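Introduction to Criminal Investigation
Handout 6: Recording property and exhibits
Revised Nov 10, 2020

Last time we looked at the first account from a witness. This handout covers what happens to things: items stolen, items recovered and items left behind at a scene. Read it before the seminar and bring your notes on the Brunner case from October.

1. Stolen property and exhibits

A list of stolen property comes from the owner. It is a claim, and it may be wrong. The owner of the Brunner hardware shop first gave a list worth 500 pounds and later took two items off it after finding them in the stockroom. Keep the first list. The second does not replace it, and both will have to be disclosed.

An exhibit is an object or document that someone produces in evidence. It needs a reference, usually the initials of the person who found it followed by a number, and that reference stays with it to the end of the case. If the officer who seized an item hands it to someone else, the reference does not change.

2. Continuity

You must be able to say who had the item at each stage. In the Flirorard warehouse file there is a gap of 40 minutes between the van and the property store. Nothing suggests the item was touched, but the defence spent most of a morning on it. Record the time, the place, the name of each person and the seal number. If a seal is broken for an examination, the old seal goes into the new bag.

3. Writing the description

Write the description when you seize the item. A later reader should be able to pick the object out from others of the same kind. "Box of tools" will not do. Give the type of object, then the shape, the colour and any markings. Leave out values and guesses about use. Write "yellow metal" unless a test has shown that it is gold. If you copy a serial number, read it back against the object.

Reading for next week: the Altum file, pages 25 to 80. Note any exhibit whose description changes between the log and the statements.

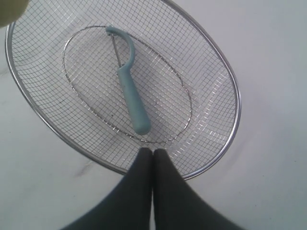
Household goods cause more trouble in exhibit logs than jewellery does, as people assume that everyone knows what they look like. "Kitchen item" could be nearly anything in the house. "Large oval basket, fine silver wire mesh in a square grid, thick shiny silver metal rim" takes one line and leaves little room for a mix-up. Measurements should go in a separate column with the unit stated. Any damage goes in the notes column, with its position on the item, and the entry is then signed and timed.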